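発表メモ(自分用)。20分枠、質疑こみ。早口にならない、水を飲む。
タイトルは「冬の家で昔の人はどう暖をとっていたか」。主催のエリ・トイヴォネンさんに一言お礼。マイクの高さ確認すること。
配布資料は最後に回収しない。持って帰ってもらう。

最初のスライド3枚、雨の通り。喋らずに少し待つ。

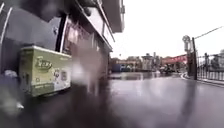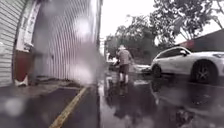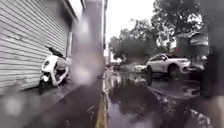 ## 1. つかみ(2分)

- 「今朝、布団から出るのに何分かかりましたか」と聞く。手は挙げてもらわなくていい
- 自分の話。祖母の家、12月、廊下が外と同じ寒さ。息が白い。台所だけ明るい
- 祖母は家全体を暖めようとしなかった。人がいるところだけ。手、足、腰
- ここで今日の話の芯を言ってしまう:日本の古い家の暖房は「部屋」より「体」に向いていた
- 徒然草の「家の作りやうは、夏をむねとすべし」。有名なので引用は短く。続きは「冬はいかなる所にも住まる」。ここで少し笑いがくるはず。こなければ次へ

## 2. 囲炉裏

- 床を切って火を焚く。煮炊き、明かり、乾燥、暖房ぜんぶ一つの火
- 座る場所に名前がある。横座=主人の席。地方で呼び方がちがう。深入りしない(前回ここで時間食った)
- 自在鉤。高さを変えて火加減。魚の形の横木の話、聞かれたら
- 煙。目が痛い。ただし茅葺き屋根の虫よけになる、梁が黒く締まる
- 顔は熱い、背中は寒い。体験した人なら必ず言う。会場に経験者がいたら振る
- ジャスミナ・ヤネフスキさんが古民家に泊まったときの感想を紹介(本人了解ずみ):「前半分だけ夏だった」
- だから背中に綿入れを着る。半纏、どてら、ねんねこ。暖房と衣服はセットで考える、と強調

## 3. 火鉢

- 灰の上に炭。部屋は暖まらない。手が暖まる
- 「手あぶり」という小さいのもある。客が来たら一人に一つ出す家もあった
- 長火鉢:引き出しつき、猫板つき。銅壺で湯がわく、お燗もできる。落語によく出てくる
- 灰をならす道具、灰ならし。模様をつける人もいた。暇つぶしでもあり、見栄でもある
- 五徳に鉄瓶。湯気で喉が楽になる。加湿の話はここで軽く
- 餅を焼く。するめを焼く。匂いの記憶は強い、と言って一拍おく
- 換気の注意は必ず言う! 昔の家は隙間だらけ、今の家は気密が高い。同じことをすると一酸化炭素で危ない。インテリアで買う人が増えているので、これだけは飛ばさない

(水)

## 4. こたつ

ここが一番ながい。5分まで。

- 囲炉裏の火が弱くなったところに櫓をかけて布団をかぶせたのが始まり、といわれる
- 室町ごろ。年代はぼかしてよい
- 掘りごたつと置きごたつ。置きごたつは持ち運べる。芭蕉の「住つかぬ旅のこころや置火燵」
- 亥の日の炉開き。旧暦十月の亥の日にこたつを出すと火事にならないという言い習わし。亥は水に当たるから火に強い、という理屈
- 武家は初めの亥の日、町人は次の亥の日。町人は寒いのを我慢して待つ(ここも笑いどころ)
- 電気こたつは戦後。熱源が上に移って、足元が平らになった。見た目はほとんど同じなのに中身が逆さま
- 赤い光の話。最初は白っぽくて、暖かそうに見えないので売れなかったという話がある。出典あいまいなので「という話もあります」で止める
- みかん。かごに入れて真ん中。むき方で家がわかる
- 家族が集まる。集まるというか、出られない
- ウリエル・アギレさんからの事前質問「外国にも似たものはありますか」→ある。スペインの火鉢を入れた丸テーブル(mesa camilla)、イランのコルシ。くわしくはウリエルさん本人が会場にいるので振る。長くなりそうなら切る

## 5. 湯たんぽ・あんか・懐炉

- 湯たんぽは中国から。「湯婆」の字。婆は妻の意味、抱いて寝るから。日本で「たんぽ」と読んだ後にまた「湯」がついて、湯が二つ
- 陶器→ブリキ→プラスチック、ゴム。波形のブリキ、懐かしい人多いはず
- 朝、ぬるくなった湯で顔を洗う。捨てない。ここ好きなところなので丁寧に
- 低温やけど。心地よい温度でも長く当てると危ない。寝る前に布団に入れておいて、寝るときは出す。実物を見せながら
- あんか:炭や豆炭。こたつの一人用みたいなもの
- 懐炉:温石が先。石を焼いて布に包んでふところに。懐石の「石」もこれだという説(説、と言う)
- 使い捨てカイロになって急に軽くなった。ポケットの中の重さがなくなった

## 6. 建具と衣替え

時間がなければとばす。残り3分きってたら7へ。

- 夏のすだれ、葦戸を外して、襖と障子に戻す。家が着替える
- 障子紙一枚でも空気の層ができる。破れたら花形に切って貼る
- 屏風は飾りの前に「風を屏(ふせ)ぐ」もの。枕元に立てる枕屏風
- 雨戸を閉める音で一日が終わる
- 雪の多い土地の雪囲い。写真はない。言葉だけで

## 7. いま使えること

押しつけにしない。自分がやっていることだけ話す。

- 首、手首、足首。先にここ
- 机の下に小さい毛布と湯たんぽ。エアコンの設定を下げられた
- 鍋。生姜、葛、酒粕。土鍋は冷めにくい
- 冬至のゆず湯とかぼちゃ。体にいい悪いより、冬に区切りができるのがありがたい
- 窓に厚いカーテン、床まで届く長さで。短いと下から冷気がくる
- 年配の家族がいる人へ:我慢は危ない。昔の人も寒さで体をこわした。暖房はちゃんとつける。脱衣所と風呂場の温度差に気をつけて

ここは声を落として、ゆっくり。懐しい話だけで終わると誤解される。

## 8. 質疑の準備

- 「昔の家のほうが健康的だったのでは」→そうは言えない。煙、すす、すきま風。美化しない
- 「火鉢はどこで買えますか」→古道具屋。ひびの確認。灰は別に用意。換気の話をもういちど
- 「こたつで寝ると風邪をひく?」→汗をかいて水分が減る、上半身は冷える。寝ないほうがよい。自分は寝ます、と白状
- 「北海道は?」→ぜんぜん別の歴史。ストーブの話になる。今日の範囲外、と素直に言う
- 「囲炉裏は今の家に作れますか」→換気と防火の決まりがあるので専門の人に相談、で止める
- わからない質問は名前と連絡先を聞いて後日。知ったかぶりしない

## 持ち物・段取り

- 湯たんぽ(陶器)、布カバー。お湯は控室でもらう。エリアス・ナサールさんに頼みずみみ
- 灰ならし。新聞でくるむ。落とさない
- 配布資料 80部。60席だけど立ち見が出るかも
- 延長コード、予備の電池、のど飴
- スライド切り替えはフィロメナ・ドハティさん。合図は「では次へ」。前回「次」とだけ言って通じなかつた
- 自分の湯のみも忘れず
- 終わったら土曜の回の打ち合わせ、ロビーの奥の席で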